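Delaunay House Residents' Association
Minutes of the November meeting, held in the ground floor common room
Start: 7:05 p.m. Present: 8 households. Two households sent apologies.

1. Minutes of the last meeting
The minutes were read and accepted with one correction: the bicycle room is locked at 10 p.m. and not at 9.

2. Heating
Prastis inspected the boiler and sent an offer of $3,604 for the new pump and the valves. Work would take 2 days, with no hot water between 8 a.m. and 4 p.m. Several residents found the price high. It was asked if Prastis can keep the old valves, as they were changed not so long ago. The offer is valid for 36 days, so we have time for one more price. Etum will be asked.
Decision: wait for the offer from Etum, then vote by letter.

3. Common room
The long table was discussed again. Some residents use it for sewing and for homework and wish to have a better light in the evening. Others said that the table must stay free for the Saturday meals. It was agreed that everything on the table is put away after use - also paper, glue and scissors.
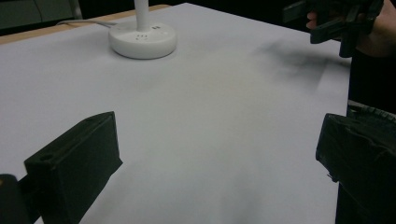 Common room table, with white paper laid out.

The ceiling lights will stay as they are until spring. The key for the cupboard is again on the hook beside the door. Please do not take it home.

4. Noise in the stairs
Two complaints came about shoes and doors after 11 p.m. on the third floor. A notice will be hung at the mailboxes. One resident proposed felt pads for the doors, and this was accepted without vote.

5. Internet contract
The contract with Pluresus ends in March. The speed is good in the front apartments but weak at the back. Residents at the back are asked to write down when the connection falls, and to bring the notes next time.

6. Other
The lower hinge of the garden gate is loose. The spare recycling bin stays on the yard side.

Closed at 8:40 p.m. Next meeting in January, same room.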